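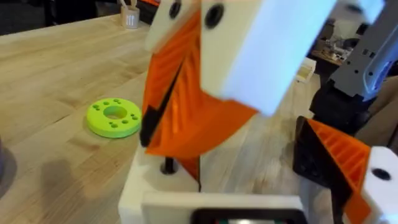
Hjaltadóttir said the green ring had never belonged to the game, and she wanted it off the butcher-block table before supper.

"It came in the box," I said.

"Plenty of things came in the box."

The box was from an estate sale in Prunmont. It cost us 21 dollars and held a board, a bag of pegs and a rule sheet with the bottom half torn away. The ring was wrapped in a dish towel. It was lime green, flat like a donut, with little round holes on top in twos and threes. My brother thought you put pegs in them. I tried it, and the pegs were too fat.

We played without it until December. My brother kept score on the back of a feed calendar, and by then he was ahead of me by 148 points. Then a letter came from a man in Zevdale who had owned the box before. He asked if we had found a green piece. His wife used to set her cup on it.

Hjaltadóttir read the letter twice. She got the dish towel out of the drawer – she had washed it – and wrapped the ring again.

"I'll drive it over," she said.

It was five hours there and back. She came home with a jar of plums and the other half of the rule sheet. We had been scoring it wrong.

Reading time: 5 min
Filed under: Short Fiction, Home & Table

Comments

plumjar: So who was ahead under the real rules?

Dolton reader: I liked that she washed the towel.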